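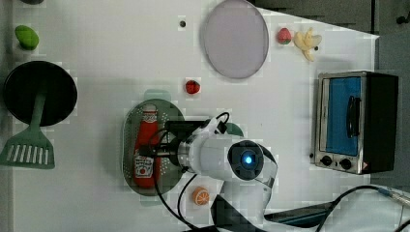 Do we have to use the same arm for every task on the day, or can we swap between rounds? Same arm for all of it. You can change the gripper fingers between rounds but the arm that gets scrutineered in the morning is the arm you finish with.

Right, that was the one that came in most often so it goes first. Rest of this is a reply to the Geritz team's message from last night, sending to the whole list as at least two other schools asked me bits of the same thing. Typing this before the bell so excuse the state of it.

> Hi all,
>
> Few things from us after our after-school session. We're in the kitchen
> challenge, junior group, first year doing it.
>
> 1. Is the food set fixed? The rules say "toy kitchen items as supplied"
> but our box and the one at Valdovinos don't look the same. Ours hasn't
> got a plate.
>
> 2. The ketchup bottle. We can get the gripper over it fine but when
> it's lying down it rolls as soon as one finger touches. Is it meant to
> be lying down? Can we stand it up?
>
> 3. Does "clear the table" include the pan and the spatula or only food?
>
> 4. Our lot want to know if they can write their own waypoints or if it
> has to be the taught ones from the Nisari worksheets.
>
> 5. What time do we need to be there, and is there anywhere to charge
> laptops.
>
> Thanks, sorry for the list, the pupils wrote most of it.
>
> Geritz robotics club

Taking them in order.

1. Not fixed, no. Boxes were made up from whatever came in so they vary a bit. On the day everyone uses the table set, which has the banana, strawberry, orange slice, the little round red one, the green veg, ketchup, plate, pan with the spatula, and the oval tray with the holes. Toaster oven stays put on its side of the table and is an obstacle for juniors, nothing goes in it. If you've no plate use a saucer or cut one out of card. We did that all last term and it was fine.

2. Lying down, on the tray. Sorry. It's on purpose, the tray holes stop it going quite so far if you come straight down on it. What worked for us was closing slowly and having both fingers touch at the same moment, so get the wrist lined up with the bottle BEFORE you lower. Ours were lowering first and turning after and it went on the floor every time. Grip nearer the middle than the cap. One of our year 8s put elastic bands round the fingers which is allowed (see fingers, above).

3. Food and ketchup only. Pan and spatula stay. If you knock the pan it's a 2 point penalty, if you knock it off the table the run stops. Same for the oven.

4. Own waypoints fine, please do!! The worksheets are there to get people going and that's all. Only thing is you have to be able to show the judge where each one is written down. A notebook is ok, doesn't have to be typed. Speed limit still applies whichever you use.

5. Doors 8.30, scrutineering from 9. There's sockets along the back wall but bring your own extension and make sure it's been tested, the site people check.

Other bits while I'm here

Mains for the arms - each table gets its own, don't plug laptops into it. Keep the cables behind the base where you can and leave slack at the wrist. We had a run die in practice as the cable had caught round the wrist and pulled tight on the turn, the programme was fine, took us ages to find.

Runs are 4 minutes. You get 3 and your best one counts. A restart uses up a run, even if it was only the first pick that missed.

Plate. Fruit has to end up on it and stay there till the judge says. Touching the rim counts, hanging off the rim and touching the table doesn't. The strawberry is the easy one, banana is the one everybody drops, so if you're short of time do the banana last.

Holes in the table top are just the table, don't use them as your zero point. Somebody did last year and the table on the day was a diffrent one. Use the corner of the tray mat if you've got it or measure off the base.

Software - stay on whatever version you have now. Jeselero put a new one out in October and we've had no end of bother with the joint limits in it. If you've already updated and it's working then leave it alone, if it isn't, message me off list and I'll send the old installer.

Still need from Geritz and Valdovinos: numbers for lunch, photo permission forms, and which pupils are on the e-stop. It needs to be a pupil standing there for the entire run with nothing else to do.

Also room has changed, we're in the hall now and not the DT block. Same entrance. If you get stuck at the gate ring the school and ask for extension 2180.

Think that's it. Will put the scoring sheet on the shared drive tonight if I can get it to save as a pdf.

Kitchen challenge coordinator

Replies (6) Shares (2)
Last updated: 7.52 am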